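September 2023

Linen count and refold, back room at Garside. Started after breakfast, finished before the light went off the table.

The airing cupboard has been out of order since the boiler work in August, when everything came off the shelves in one go and was put back in whatever shape it happened to be in. I took the lot down and dealt with it by type. Bath sheets first, then hand towels, then the kitchen cloths, which live in the drawer and were not properly part of the job but had migrated.

Totals: 18 hand towels, nine bath sheets, 30 kitchen cloths. The last figure is too high. I have put the worst of them in the rag bag and have not yet taken them off the sheet.

Shelf depth is the limiting dimension. A hand towel folded in half and in half again overhangs the middle shelf by the width of a thumb, and the door then pushes the whole stack back until the rear one rides up the wall. Folded in thirds along the length and then in half, it clears. The bath sheets need thirds both ways. I tried rolling two of them. The rolls are stable only when packed tight, and removing one loosens the row, so I went back to flat folds.

The green ones are the difficult set. They came from Vieira, bought on the same trip as the bath mat, and the pile is softer than the white ones from Wesden. The fold does not stay where it is put. The white towels take a crease from the flat of the hand and keep it. The green springs up along the doubled edge, and the top layer creeps when the next towel goes on. Pressing along the fold twice, from the middle outwards, improves it. Pressing from one end to the other drives a ridge ahead of the hand and makes a pleat at the far corner.

Picking up is the other half of the problem. A single layer of terry taken between two fingertips lifts a small tent and leaves the rest behind. If the pinch is too deep it catches the layer underneath as well and the fold opens. The best place is a little way in from the edge, on a part that has already been smoothed.

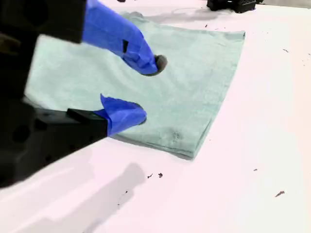
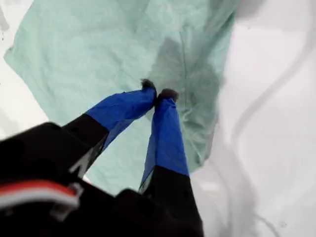
Green towel on the table at Garside: folded in the first, crumpled with a pinch of cloth taken up in the second.

Notes on the table itself. The white top is better for this than the bed, where I did the job last year. A bed gives under the hand and the fold sets crooked. On a hard surface the far edge can be squared by eye and the near one pulled to match. The drawback is that a smooth top lets the towel slide as a whole, so the free hand has to be on it. I tried a cotton sheet underneath for grip and gave up on it, as the sheet rucked and had to be straightened after every towel.

Stacking order, for next time, bottom shelf to top:

Bottom: bath sheets, fold to the front.
Middle: white hand towels on the left, green on the right, no more than six high. Above six the green stack leans.
Top: spare flannels, table linen, the tablecloth that does not fit any table we now own.

Encarnación Toledo telephoned while I was on the middle shelf and asked whether we still wanted the linen press from her sister's house in Brerkbridge. I said I would measure. The alcove takes a cabinet up to 1000 mm wide, skirting included -- the skirting is what rules out most of them. She does not know the width of the press and will ask. If it fits, the shelf arrangement above is wasted, though the folds will do for either.

Two of the white towels have pulled loops near the hem. Cut them flush with nail scissors and did not pull. One hanging loop has come away at one end and is in the mending basket with the blue thread, there being no white. The embroidery scissors are missing again.

Lavender bags: the old ones have no scent left. I have emptied them and kept the covers. New filling to be bought, loose, not the kind with oil added, which marked a pillowcase.

Time taken was most of the morning, longer than I had allowed. The greens accounted for the greater part of that, a few having been folded, rejected and folded again. I would not buy that pile again for a shelf this shallow. For drying they are the best we have, so they stay.

Still to do: kitchen drawer, rag bag to be cut up into squares, ring about the press. The cupboard door shuts without being leaned on.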